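**El rincón de los juguetes: una cocinita que vuelve a tener lumbre**

Llevaba semanas queriendo contaros lo de la cocinita, y como en el boletín anterior se me comió el espacio la lista de puzles incompletos (gracias a quien ha traído ya la pieza del faro, por cierto), hoy le dedico el apartado entero, que se lo merece.

Nos llegó a la ludoteca Huvari dentro de una caja de libros. Venía de casa de Eckhard Seidel, que la tenía guardada en un altillo desde que sus nietas se pasaron a los patines, y traía una nota pegada con celo: «Le falta cariño». Pues cariño ha tenido, y mucho. Y agua con jabón, y bastoncillos de los oídos, y una tarde entera de rascar pegotes de algo que yo creo que fue plastilina. O merienda, prefiero no saberlo.

Es de esas de juguete, compactas, con el horno abajo y los fuegos arriba, y a mí lo que me ganó fue el panel de atrás. Tiene relieve de ladrillitos, como si detrás hubiera una pared de obra, y debajo un mando redondo y un teclado negro lleno de botoncitos cuadrados. ¡Un teclado! En mi época te daban una caja de zapatos con cuatro círculos pintados y a correr. También me gusta la luz roja anaranjada del horno, que se ve a través de la puerta y que a los pequeños los deja hipnotizados. Ya os digo yo que en ese horno se van a hacer muchas croquetas de fieltro.
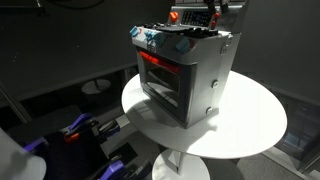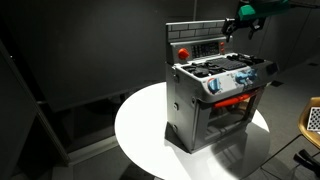

*La cocinita sobre la mesa redonda blanca, desde dos ángulos.*

La limpieza tuvo su miga. Las rejillas negras de los fuegos tienen un montón de recovecos, y el único invento que funcionó fue un cepillo de dientes viejo con un chorrito de lavavajillas. Con los dibujos azules del frente fui con muchísimo cuidado — son pegatinas, y si les das con estropajo te las cargas —, así que paño apenas húmedo y paciencia. Si tenéis en casa juguetes con pegatinas, haced lo mismo y no uséis alcohol. Lo aprendí hace años con un garaje precioso que acabó blanco nuclear.

Ahora viene lo de siempre: nos falta menaje. Tenemos tres cazos desparejados y una sartén diminuta que baila en el fuego. Si en vuestra casa hay cacharritos de juguete que ya no usa nadie (cazuelas, cucharas, platos, frutas de tela, lo que sea), traedlos, que aquí les damos trabajo. No hace falta que hagan juego. Eso sí, nada de vidrio ni de loza, y nada con piezas tan pequeñas que quepan en la boca de un bebé.

En la tienda Andis nos guardan un mantel de hule para poner debajo, y a la estantería Aoki del fondo le hemos vaciado la balda baja para los alimentos. Yo quiero montar también una carta de restaurante, con dibujos de los niños, y que cada semana haya un plato del día. Se admiten propuestas. De momento va ganando la sopa de botones, con bastante ventaja sobre la tarta de calcetín.

La cocinita se estrena el miércoles 13 de noviembre, en el turno de la tarde, y después se queda fija en la sala. No entra en préstamo, que ya me lo habéis preguntado. Para llevar a casa seguís teniendo el tren Wamuvard y los bloques, que se apuntan en la libreta de la entrada, como siempre.

Los cacharritos podéis dejarlos en la cesta de la puerta, con vuestro nombre si queréis que os demos las gracias en el próximo número.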